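June
Stella Ogola

4. Power Limits and Battery Temperature in Short Electric Races

The previous section dealt with the rules on total energy. This section considers the limit on peak power, and in particular how that limit interacts with battery temperature over a race distance of 8 laps. The two matters are usually treated separately in the technical rules of junior electric series. The results reported below suggest that they should be read together, at least for circuits with long full-throttle sections.

All runs were carried out with the Tritomo single-seat car on the short course at Panganiban. The battery pack has a nominal voltage of 702 volts and is cooled by air ducted through the left side pod. The motor controller, supplied by Zekex, allows the peak discharge current to be set before each run and draws up to 300 amperes in its highest setting. The same driver completed every run. Tire pressures were reset before each start, and the car was weighed with the driver on board so that ballast could be adjusted.

Two settings were compared. In the first, the car ran at the highest current setting until the pack reached its temperature threshold, at which point the controller reduced power in steps. In the second, the current was held at a lower fixed value from the start, chosen so that the threshold would not be reached before the final lap. The order of the settings was alternated to limit the effect of changes in the track surface. Runs interrupted by rain or by a fault in the timing loop were set aside and are not included in the comparison.

With the high setting, the early laps were quicker, as expected. The advantage came mainly from the back straight, where the car reached its top speed sooner and held it longer. Once the controller began to cut power, however, lap times rose and became less regular. The driver reported that the car's response out of the slow corners was hard to predict, and the throttle traces show more corrections in these laps than in any others. With the lower fixed setting, lap times stayed close together throughout, and the last lap was often the best of the run.

Total race time differed little between the two settings. The more important difference was in the state of the pack at the finish. After the high setting, the cells nearest the rear bulkhead were clearly warmer than those at the front, and the pack needed a longer rest before it could be charged. For an event in which a car must race twice in one afternoon, this rest period may matter more than the lap times themselves. The charging procedure used by the Lollis team, described in Section 3, assumes an even temperature across the pack and would need to be revised.

A question remains about the cooling duct. Its inlet was designed for a longer circuit with higher average speeds, and the air flow at Panganiban was probably below the intended level. A larger inlet would delay the point at which power is reduced, at some cost in drag. We have not tested this change, and the findings should not be applied to liquid-cooled packs without further work.

Figure 4. Hand-held gripper with blue finger pads spread open on either side of a bowl; white tablecloth with grid lines and printed lemons.
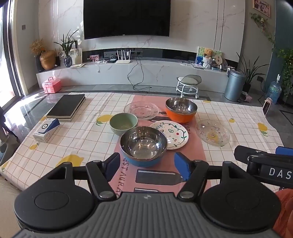 Rodel Talavera, in a written comment on this section, agreed that the rest period should be reported alongside race time, but asked that the larger inlet be tested before any change is made to the power limit.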